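`weave-terms` is a glossary of basketry vocabulary in CSV, compiled by Carmela Benedetti from the Jullari workshop manuals (1978 printing) and checked by Fulvio Amato.

## Contents

- `terms.csv`: 700 rows, one term per row
- `variants.csv`: regional spellings, keyed by `term_id`
- `sources.csv`: manual and page for each entry

Columns in `terms.csv` are `term_id`, `term`, `lang`, `part`, `definition`. The `part` field takes `base`, `side`, `border`, `handle` or `tool`. A braided rim is coded `border`.

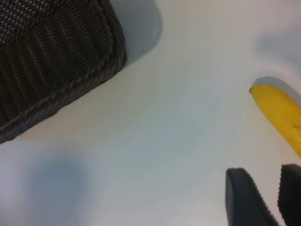 **Why do some term IDs skip numbers?**

Duplicates were merged in April and the retired IDs were not reassigned. The old IDs still resolve through `variants.csv`, where the `status` column reads `merged`.

## Loading

Files are UTF-8, comma separated, with a header row. Definitions may contain line breaks inside quotes, so split on a proper CSV parser and not on newlines. Empty `lang` means the manual gave no language.

## Coverage

Portuguese entries come mostly from the Guimarães volume. The Grerkholm volume supplied 60 entries, 40 of them tool names. Border terms are the most complete group; handle terms are thin, and plurals are missing throughout.

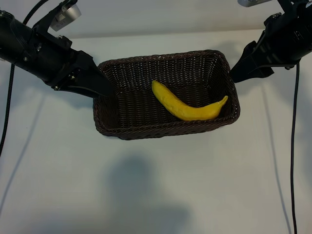 ## Known problems

- `randing` and `rand` are separate rows and should be linked.
- Page numbers in the Vukwood supplement are off by one after the index.
- `part` is blank for terms that name a whole basket.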